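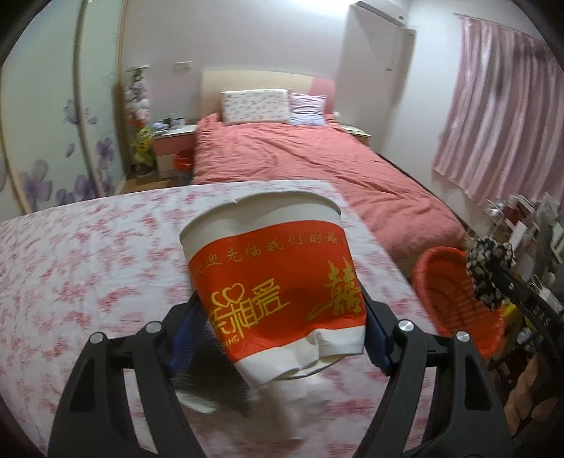 Can paper cups go in the paper bin under the new Plornton collection rules?

Paper cups stay out of the paper bin and go in the gray mixed-fiber bin, emptied of liquid and with any plastic lid removed.

**PLORNTON, June 2017** – Herkus, the contractor for household waste and recycling in Plornton, has published revised sorting rules for coated paper and household textiles. The rules apply to all addresses on the Ovton and Peng collection routes. Other routes remain on the existing rules until the contract review in February.

Under the previous rules, coated paper was accepted together with newspaper and office paper. The plastic lining in most cups does not break down in a standard pulper at the same rate as uncoated paper. It leaves the pulper as film and has to be screened out, and the screens must be stopped for cleaning. Mixed fiber will now be baled separately and sent to a line with a longer pulping time.

"The paper stream was carrying material the mill could not use," said Luminița Ciobanu, operations manager at Herkus. "We paid to haul it there and paid again to haul the rejects back. Separate bales remove the second trip."

**Trial results**

The rules follow a trial on the Ovton route covering 696 households. Rejected material in the paper stream was measured at the Peng transfer station by hand-sorting sample loads. A total of 149 loads were sampled. Results by load are listed in the technical annex, along with the sampling method and the moisture correction applied to each weight.

Wing-yan Kao, who supervised the sampling, said wet loads were the main source of error. "Paper picks up water quickly in an open truck. We corrected for it, but the figures for rain days should be read with care."

**Textiles**

Clothing, sheets, pillowcases, curtains and loose fabric are accepted in tied clear bags placed beside the gray bin. Worn or torn items are accepted. Items must be dry. Bags may weigh up to 40 pounds each. Printed and plain fabrics do not need to be separated.

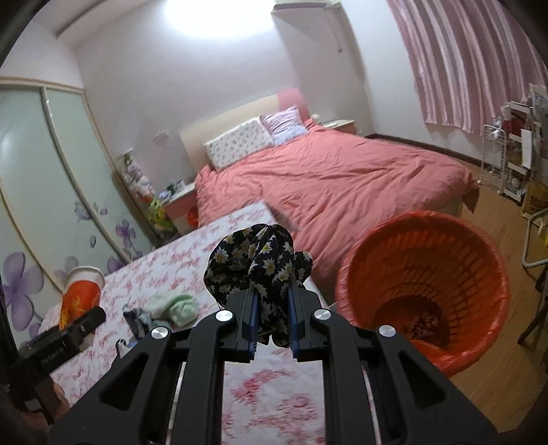
*Navy fabric with a print of small white and yellow flowers.*

Pillows, quilts with filling, carpet and mattress covers with a rubber backing are not accepted at the curb. They can be taken to the Peng transfer station during public hours at no charge. Shoes are accepted at the station only, tied in pairs.

Textile bags are weighed on arrival and sorted by hand into reuse, wiping cloth and fiber grades. Damp bags are refused at the sorting table, as mold spreads to neighboring bags in storage.

**Collection schedule**

Gray bins and textile bags are collected every second week. The paper bin schedule is unchanged. Revised route cards have been mailed to each address. Buildings with shared bins will receive new bin labels, and building managers may order extra sets from Herkus by phone, quoting form 44.

**Contact**

Ming-te Yau, Public Information, Herkus, Plornton

Requests for the technical annex: Cheng-en Tse, Peng transfer station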